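Section 4. Teaching a task by remote control

Read this whole section before you power the arms. It covers recording tasks by teleoperation on the Piddale two-arm cell. Guiding an arm by hand is in 4.6, and it is shorter for good reason.

The sales sheet says the cell can be taught by anyone in an afternoon. Take that with salt. Anyone can record demonstrations in an afternoon. Whether the recordings teach the robot anything is a separate matter, and most of this section is about not wasting the afternoon.

4.1 Before you start

1. Clear the table of everything that isn't part of the task. Tools, tape and spare screws all end up in the recordings.

2. Put the task objects on the table and move each arm slowly through its full reach. Watch the cables as you go. They need slack at the wrist and again near the base. A cable that pulls tight at the far corner will tug the gripper off line, and the policy will learn the tug.

3. Wipe the camera lenses with a dry cloth.

4. Open the Tremblay console and check that every camera view is live. A view that has frozen looks exactly like a live view of a table where nothing is moving. Wave a hand past each camera (arms off) and confirm you see it on the screen.

5. Set the recording rate to 30 frames per second. The console offers higher settings. We have not seen them help, and they fill the drive.

CAUTION: Keep hands, sleeves and hair out of the cell whenever the arms are powered. The follower arms copy the leader arms with no judgment of their own. If you bump a leader with your elbow, the follower will do the same thing, at the same speed, to whatever is beside it.

4.2 Matching the leader and follower

1. Set both leader arms in their rest cradles.

2. Press Match on the console. Each follower will move to the same pose as its leader. Stand back while this happens.

3. Open and close each leader trigger fully, twice. The gripper should open and close with it.

4. If a gripper stops short of closed, run the trigger calibration in 3.4 and come back. Don't squeeze harder to make up for it. You will forget you are doing it, and the next operator won't know.

Note: The console shows a "match quality" score after step 2. Earlier copies of this guide told you to wait for a high score. Chantal Dhillon at the Plollthorpe site compared scores against finished recordings and could find no link between the two. Look at the arms instead. If leader and follower are visibly in the same pose, carry on.

4.3 Choosing what to teach

Start with one object and one movement. Pick up, move, let go. It is tempting to begin with the job you bought the cell for, and the console will not stop you.

Hard objects with flat sides are the easiest to learn. The gripper either has them or it doesn't. Cloth is much harder, for three reasons that matter here: it changes shape when pinched, it hides its own edges, and it rarely lies the same way twice. Two demonstrations of the same cloth task can look unlike each other even when the operator does everything the same. Plan for more recordings, and expect a lower success rate at the end whatever you do.

Tray tasks fall in between. The picking is usually simple. The trouble is over the tray, where the arm covers the very cells the operator needs to see. Use the wrist view for the last part of the approach and the overhead view for the rest.
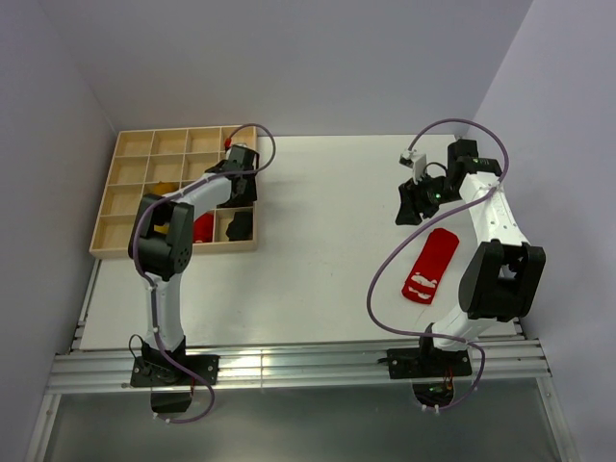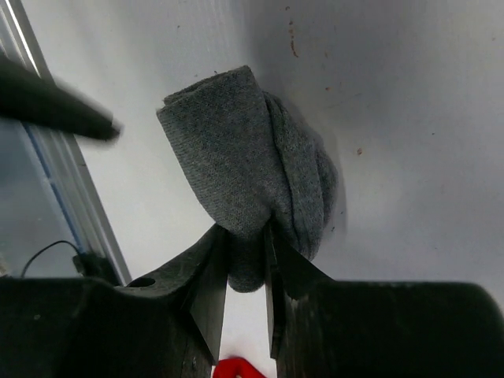 Figures 4-1 and 4-2. The two-arm cell with the sorting tray (4-1), and a gray knit sock in the gripper, wrist view (4-2).

Compare how much each view gives you. In Figure 4-1 you can tell where both arms are, but the link of the left arm lies across part of the tray. In Figure 4-2 you can see the pinch and the folds of the knit very well and almost nothing of the rest of the cell. A policy trained on only one of these views has the same blind spots you would have. Record both, always, even if the console suggests dropping one to save space.

4.4 Recording a demonstration

1. Place the objects. Vary the position a little each time, within the area you expect the robot to handle in real use. If you only ever record an object in one spot, you have taught that spot.

2. Hold both leaders in a comfortable start pose. Use the same start pose for the whole set.

3. Press the left foot pedal. Wait for the tone.

4. Do the task at a slow, even pace. Avoid stopping in midair to think. Pauses get learned, and a policy that has learned to pause can stay paused for good.

5. Close the gripper fully on the object before you lift. With cloth, take a deeper pinch than feels natural, so that fabric sits well between the fingers and not just at the tips.

6. Release, back the gripper straight out, and return to the start pose.

7. Press the pedal again to stop.

8. Keep or discard. Decide now, while you remember what happened.

Keep a demonstration in which you missed once and recovered smoothly. Those are useful. Discard one in which you fumbled, nudged the object around with the side of the gripper, or reached in by hand to fix something.

CAUTION: Don't use the arms to pull on cloth that is caught on a tray edge or a screw head. The wrist motors will keep trying until the cloth gives or the overload trips. Stop the recording, power down, and free it by hand.

Note: If you use only one arm for a task, leave the other still and in the same pose every time. An idle arm that drifts around between recordings is one more thing for the policy to get confused by.

4.5 How many demonstrations

There is no honest single number. The brochure says 17, and we have been asked where that comes from. We believe it was a demo with one block, one position and good light. It can be repeated under those conditions and not much beyond them.

For a single pick and place with a hard object, plan on 300 kept demonstrations. For cloth, or for any task using both arms at once, the Drosthorpe crew stopped at 3000 and were still seeing dropped items. More recordings helped them for a while, then stopped helping. What moved the result after that was going back through the set and throwing out the sloppy ones.

Work in short sessions. Operators get careless before they get tired, and the late recordings in a long session are nearly always the ones you end up deleting.

Before you train on a full set:

1. Play back a handful from the start, middle and end of the set – not just the first few.

2. Check that the cameras did not shift partway through. Even a small shift is enough to spoil a set. If one did, split the set at that point and label the halves.

3. Check the lighting. A set recorded partly by window light and partly after dark should be labeled as such.

4. Copy the set to a second drive. The console's "auto backup" option writes to the same drive, so don't count on it.

4.6 Guiding an arm by hand

Hand guiding lets you hold the arm itself and move it through a path. It needs no leader arms, and it feels more direct. We recommend it only for setting fixed points, such as a start pose or a drop-off position.

1. Take every object off the table.

2. Support the arm under its upper link with one hand.

3. Press Release on the console. The motors will let go at once, and the full weight of the arm will be in your hand.

4. Move the arm to the point you want and press Store.

5. Press Hold, and wait for the motors to take the weight before you let go.

CAUTION: Never press Release on an unsupported arm. It will fall onto the table.

Don't use hand guiding to record training demonstrations. Your hands and forearms will be in every camera view, and they won't be there when the robot runs by itself. The console allows it anyway and doesn't warn you.

4.7 Signs that a set should be redone

The policy reaches the right place but closes on air: check trigger calibration (3.4), then look for recordings where the gripper closed late.

The arm hovers over the tray and doesn't commit: look for pauses in the recordings.

It works in the morning and fails by 4 p.m.: check the light before you blame the policy.

The "training complete" message appears and the success bar is green: this says that training finished. Run the task yourself, with objects placed by someone else, before you believe anything further.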